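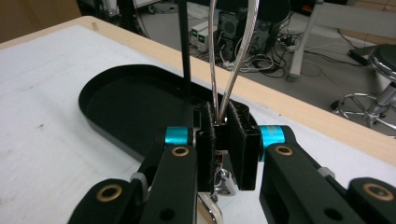
About Us

Hi, I'm Mio Matsuda, and I run Tulosgate Trailer Windows with my business partner, Kazuhiro Sasaki. We take leaky windows out of travel trailers and motorhomes, rebuild them, and put them back in so they stop leaking. That's pretty much the whole business! We'll do a roof vent if we're already up there, but please don't ask us about your transmission.

How we got into this

I bought a used 24-footer with my sister-in-law, Yae Yoshida, thinking we'd spend a summer in it (we spent the summer in her driveway). The spot under the dinette window felt a little soft. I pushed on it and my thumb went into the wall. Anybody who has opened up an old trailer can guess the rest... new framing, new insulation, new paneling, and the window that caused it all was still sitting on the grass with a strip of dried-out putty hanging off it.

The dealer wanted to sell us a whole new window, with a wait until December. Kazuhiro was fixing boat hatches at the time, and he took one look and said the glass was fine, the frame was fine, it just needed cleaning down to bare metal and new seals. He did it in an afternoon. Then the people across the street wanted theirs done, and then their friends from the campground, and I started answering the phone for him because he never would.

We opened the shop for real on 2 October 2018, in half of a former tile warehouse on Bolness Road. It's 836 square feet, so your trailer stays outside under the carport and only the windows come in.

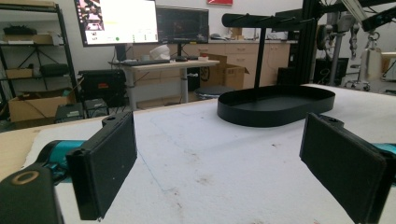

Most of what we do on a window is cleaning, and I know that's a boring answer. Old butyl, old silicone, somebody's roof tar from three owners back, it all has to come off before anything new will stick. After that we check the weep holes, square up the corners, and fit the new glazing seal. I'm a nut about having a soft surface under glass, and if you're doing your own at home, put some padding on the table first. Something like the white stuff on our tabletop is what I mean, and don't worry about keeping it pretty, ours has scuffs and little brown stains all over it. An old quilt works too. Just shake it out between windows so you're not grinding grit into the pane.

Then the window goes back in with fresh butyl tape, the clamp ring gets snugged down a little at a time, and we walk away and have lunch. The tape squeezes out as it settles, so we come back and tighten again. Trim it too early and you'll be trimming it twice. I've done that more than I'd like to admit.

Who you'll meet

Kazuhiro does the rebuilding. He's quiet until you mention jalousie windows, and then you'd better have a chair. Aoi Ogura handles removal and reinstall, and she's the one you'll see with her head in your closet looking for water stains. Kazuhiro Iwasaki joined us last (yes, two Kazuhiros, we say Sasaki and Iwasaki and it mostly works) and he does the wall repair when a leak has been going on too long. I do the phone, the estimates, the parts orders, and a fair amount of scraping. 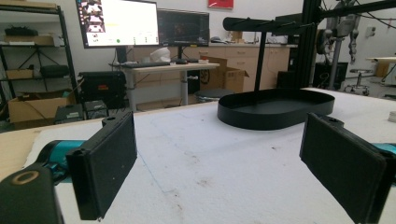 Iwasaki's part of the job is the one we can't quote over the phone, so please don't be mad at me when I won't try. A stain the size of a coffee cup can be nothing at all, or it can run clear down to the floor. We pull the window, take a look, and call you before we cut anything. If you want to come see it for yourself, come on over.

What we work on

Travel trailers, fifth wheels, truck campers, and motorhomes, old or new. We've rebuilt 626 windows so far, and Aoi keeps the tally on the back of the office door. Radius corners, square corners, sliders, the crank-out kind with the little gears that strip, bring them all. We don't do windshields. For those I send people to Parri Glass over on the highway, and they've always treated our customers right.

If you'd like to pull your own windows and just drop them off, that's fine with us and it'll save you some money. Tape a note on each one saying which opening it came from! Mobile visits are possible within 15 miles of the shop when the weather cooperates.

Call in the morning if you can. By afternoon I've usually got putty on both hands.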